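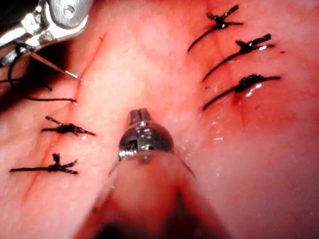 Posted by the Gorkley Stitch Bench in Practice Notes, January

Simple interrupted sutures are the first thing I ever learned to tie and still the one I go back to when my hands feel rusty. Each stitch stands on its own with its own knot, so if one goes wrong you snip it out and the rest of the row doesn't care. I do mine on a Tuesday night at the kitchen table, on practice tissue, with a mug of tea well out of elbow range (learned that one the hard way!).

What I put out: a practice pad with a couple of cuts in it, a needle driver, toothed forceps, scissors, a curved needle and black thread. Black is so much easier to see against pink, and your tails show up nicely when you check your work later.

Start with the needle. Clamp it a bit past halfway back from the tip, square to the jaws. Too close to the thread end and it'll bend or roll on you.

Go in at a right angle to the surface, 3 mm from the edge of the cut, and let your wrist turn so the needle follows its own curve. If you push it straight you'll feel the tissue drag. Come up in the middle of the cut if you're new at this, re-grab, then take the other side at the same depth and the same distance out. Once you've got the feel of it you can go across in one bite.

Pull the thread through until you've got a short tail left, a couple of centimetres or so. Keep the long end out of your way! Mine loves to wander back under the needle, and I've tied myself into more than one silly tangle that way.

Now the knot. Wrap the long end twice around the driver, grab the short tail, and lay it flat across the cut. Snug is plenty. You want the edges to meet and sit up a touch, and if the pad puckers you've gone too tight. One wrap the other way, then one more the first way, and you're done. Slide the knot over to one side of the line before you trim, and leave yourself short tails, long enough to grab when you take the stitch out.

Then move along and do it again. I keep the spacing even by eye, though when I started I dotted the pad with a marker first and I'd still tell anyone to do that. My first row of 40 was pretty wonky and the colour of my language matched.

If your knots keep slipping, check that you're swapping direction with every throw. It's nearly always that.

Next up on the bench is the vertical mattress, which I'm still a bit slow at.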